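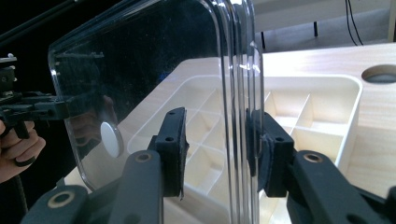 Home > Guides > Small Parts Storage > Setting Up Your Bin and Tray

Section 4: Putting the tray in the clear bin

Okay, by now you've got the bench cleared off and the Satness bin rinsed out, so we can get to the part I like best. I've set up a lot of these for the sewing room and the garage (beads, screws, snaps, the tiny springs that jump out of everything), and I do it the same way each time.

You'll need the clear bin, one compartment tray, a soft cloth, a pack of round white dots and a pencil.

1. Wipe the bin inside and out with a damp cloth. Dish soap is fine. Please skip the scrubby side of the sponge! Clear plastic picks up fine scratches very easily and they don't come back out.

2. Let it air-dry with the open side down. I leave mine overnight, and if it's a muggy August I give it longer.

3. Turn the bin right side up and run a finger along the rim. If you feel a sharp bit of leftover molding, take it down with a nail file, two or three light strokes.

4. Pick up the tray by its two short ends and lower it in level. Don't force it. If it sticks halfway, lift it straight out and try again.

Note: The 401 tray and the 514 tray look almost the same in the Hunetti catalog. The 514 is a bit wider and won't go into the narrow bin at all. I bought 18 of the wrong ones once, so check the number on the bag before you open it.

5. Press down gently on each corner. A little wobble is okay with an empty tray, and it settles once the cells have something in them.
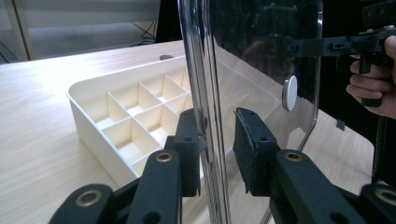

LABELS AND DOTS

I mark everything with plain round white dots. They show up well against clear plastic, and I can find the right bin from across the room without my glasses — a big plus at my age.

6. Write on the dot before you peel it. Writing on a curved side is miserable, trust me.

7. Stick it on one of the long sides, facing you, and hold your thumb on it while you count to ten. Lieselotte Kramer, who got me started on all this, puts hers on the lid, but then you can't read a thing once the bins are stacked.

8. If you're using a second dot on the tray itself, put it on the front face a little below the middle.

Caution: Keep dots away from the corners. They lift there within a week, and then you've got a sticky gray patch that collects lint.

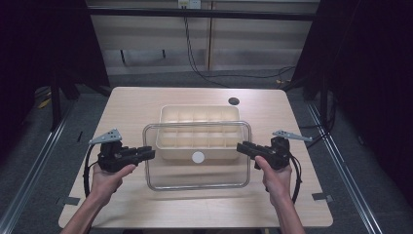 and once both dots are on, slide the whole thing to the middle of the table and fill it there, where you've got elbow room on both sides. I fill the back row first, then the front, so my sleeve isn't dragging through cells I've already sorted. Keep each cell a bit under full. You want to be able to get a fingertip in.

9. Lift the bin with both hands, one under each end. A tray full of brass screws is heavier than you'd think, and grabbing it by one side can tip everything into the next cell over.

10. Stack no more than three high. The shelf I use is a Lindemann, 36 inches wide, and three high leaves me room to pull out the middle one.

If you got the Caltton dividers too, leave them in the bag for now. They go in after the bins have been on the shelf a while and you know what you really reach for. Those are in Section 5.

Filed under: Getting Organized, Craft Room, Small Parts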